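3.2 Bed linen turnover and storage in short-stay housing

The second part of the survey dealt with household textiles, and with bed linen in particular. Linen has received less attention than furniture or kitchen goods in studies of rental housing, although it is handled more often than either and is replaced on a shorter cycle. Earlier work by Haberkorn in the Nolte district treated sheets and towels as one category. The present study separates them, as tenants in the pilot interviews described different habits for each.

Questionnaires were sent to 3515 households in the towns of Goltia and Pravow, and 1416 were returned in usable form. Households were asked how many sets of sheets they owned, how often the sheets were changed, where clean sets were kept, and what was done with sheets no longer considered fit for use. A smaller group of 200 households also kept a written laundry record through March. The records were collected by mail and entered twice by separate coders. Where the two entries differed, the original page was checked.

Most respondents kept more sets than they used. The usual pattern was a rotation of two sets per bed, with older sets held back for guests or for covering furniture during painting and repairs. Tenants in furnished units reported fewer spare sets than tenants in unfurnished units, and they were more likely to wash and return the same set to the bed on the same day. Monday was the most common laundry day in Pravow, where many buildings still assign shared machines by floor. No single day stood out in Goltia.

Color and pattern were recorded because the pilot interviews suggested that they affect how long a sheet stays in use. Plain white sheets were retired earliest, most often on account of yellowing or visible stains. Pale sheets with a woven or printed stripe were kept longer, and several respondents stated that small marks were harder to notice on them. Dark sheets were less common in both towns and were mentioned mainly in connection with fading. The fine stripe on a light ground was the pattern named most often when respondents were asked what they would buy next (Figure 4).
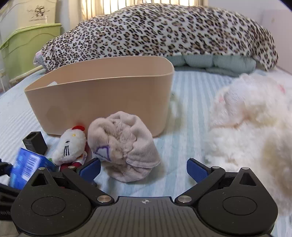

Figure 4. Bed with a pale blue sheet, fine white stripe.

The laundry records support the questionnaire results with one exception. Households that reported changing sheets every week in the questionnaire recorded a longer interval in practice, and the difference was larger in households with children. Similar gaps between stated and recorded habits are known from studies of cleaning and food storage. For this reason the estimates of water use in Section 4 are based on the records alone, scaled to 1000 households. Towels, which were washed on a separate schedule in most homes, are treated in Section 3.3 together with the results from the Jollura laundry cooperative.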